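Teleoperated Demonstrations: Frequently Asked Questions

Ploder bench cell, shape-sorter task. Maintained by Brisa Medrano. Corrections go to Nives Palumbo.

Who can record demonstrations?

Anyone who has finished the operator session with Ottavio Bellini. The session takes 85 minutes and ends with six supervised episodes. Those six are not added to the training set.

Do I guide the arm by hand or drive it remotely?

Both modes are supported. Hand guiding is used to teach waypoints and to check reach. All episodes for the sorter task are recorded by remote control from the Dendum handset, so that the operator's hands stay out of the camera view.

What counts as one episode?

One episode starts when you press Record and ends when you press Stop. It covers a single approach, a single contact with the block and a single retreat. If you need a second approach, stop and start a new episode.

How fast should I move?

Use speed setting 3 for the approach and drop to the lowest setting before the tool reaches the block. Pauses of a second or two are fine. Longer pauses teach the policy to wait, and the import script will flag them.

Where does the block go in the cell?

Toward the back of the floor, with the black bracket in front of its left side. The star-shaped hole belongs in the right column, middle row. The bracket may overlap the front face of the block but must not cover the front row of holes. Leave the right side of the floor clear. 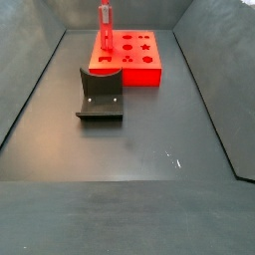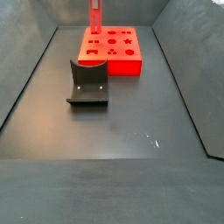
Block and bracket in the cell, fixed camera view.

The camera cannot see every hole. Is that a problem?

No. With the tool over the left side of the block, some of the left column is hidden from the fixed camera. Record as usual. Do not shift the block to improve the view - a changed position has to be logged as a new layout.

Can I keep an episode that includes a mistake?

Yes, if you corrected it within the same approach. A small miss followed by a clean correction is useful data. Mark it "recovered" in Ultora. Collisions that trip the force limit are marked "failed" and kept in a separate folder.

Do I need to clean the floor between episodes?

Remove loose debris. Scuffs and small specks on the gray surface can stay. Do not repaint or cover the floor without asking Katia Carbone, who signs off on changes to the cell.

How many episodes do we have?

The March export contains 3,421 episodes, including those marked "recovered". Failed episodes are not in that number.

My handset lags. What should I check?

Close any open playback window in Ultora first. If the lag remains, release the enable switch, wait for the status light to turn amber and reconnect. Discard the episode in progress. Lag that returns after reconnecting should be reported to Kári Baldursdóttir with the session log attached.

Can I edit an episode after saving it?

You can change the label and the notes. The trajectory and the video are locked on save.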